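Bretness Allotment Association

Minutes of the February meeting, held in the back room of the Bach Arms at 7.30pm

Present: Anas Semaan (chair), Mỹ Triệu (secretary), and members as signed in the attendance book.

Apologies were received from the plot holders on the lower terrace who share the late bus.

1. Minutes of the previous meeting

Read and agreed, with one correction. The entry under "paths" should have said that the path beside the hedge is to be left unmown until the bulbs have died back, and not the path beside the tanks. Mỹ will change the copy on the noticeboard.

2. Matters arising

The gate lock has been replaced. Members who have not yet collected a new key should see Anas on site, and bring the old key with them. The old keys do not fit anything now but the association would like them back.

The broken pane in the seed store is still boarded up. The glazier has been rung twice and has not come out. Agreed to try a different firm.

The complaint about the cockerel has been withdrawn.

3. Water

The supply was turned off at the main in November as usual. Members asked whether it could go back on earlier this year, as last spring was dry and several people lost their first sowings. Anas said the exposed pipe along the north fence was the difficulty, as it split two winters ago after being turned on too soon. Agreed to lag the pipe first and then turn the water on, weather permitting. Lagging to be bought from petty cash.

There was some discussion of hosepipes. The rule remains that hoses may be used to fill butts but may not be left running on a plot unattended. A member asked for this to be put on the noticeboard in larger letters.

4. Rents and waiting list

Rents are unchanged at £60 for a full plot. Half plots were discussed again. The view of the meeting was that they have worked well, particularly for people new to growing, and that any full plot given up this year should be offered first as two halves. One member did not agree and asked for that to be noted - he feels the site is becoming cut up and that the spare corners between half plots are never weeded.

There are 9 names on the waiting list. Mỹ has written to all of them to ask if they are still interested and has had 6 replies so far. Those who do not answer by the next meeting will be written to once more before being taken off.

Plot inspections will take place after Easter. Letters will go only to holders of plots with no sign of cultivation. Green manure counts as cultivation. 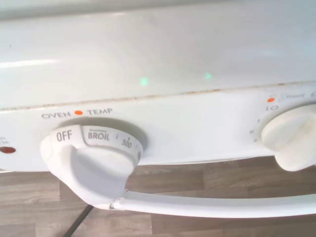 5. Seed potatoes and bulk order

The order has gone in to Soltia and should be ready for collection by the end of the month. First earlies were the most popular choice again. Members who ordered onion sets should note that the red ones were out of stock and that white have been put down in their place, unless they asked for a refund. Compost will be delivered to the car park on pallets, and help with barrows would be welcome. Members are reminded to take only what they have paid for, as last year the count came out two bags short.

6. Blight

Mỹ reported on last season. Blight reached the upper plots in early August and nearly all the outdoor tomatoes were lost. The potatoes did better where the tops were cut down promptly. She asked that people dig out any tubers left in the ground now, before they sprout, and that they are not put on the shared heap. A member who grew Stidomia tomatoes said his had held out longer than the others, though his plot is also the most open to the wind. He has saved seed and will bring some to the next meeting.

7. Shared heap

The heap is being used for things that do not belong on it. Carpet, plastic pots and a length of wire netting have been pulled out since Christmas. Agreed to put up a sign and to move the heap nearer the gate, where it can be seen. Anas to ask for a working party.

8. Open afternoon

Provisionally fixed for June, 2pm until late afternoon. There will be a plant stall, teas and the scarecrow competition. It was agreed not to hold the tug of war this year. Judging of the children's sunflowers will have to wait until September as before. Offers of cakes to Mỹ, with ingredients written on a card.

9. Any other business

The hedge on the lane side needs cutting before the birds start nesting. Two members have offered to do it if someone can lend a long-reach trimmer.

A blue-handled border fork was left by the tanks in the autumn and is in the seed store.

A member asked whether bees might be kept on the site. Anas will look at what the lease says and report back.

The meeting closed at 9.10pm. Next meeting in April, same place, same time.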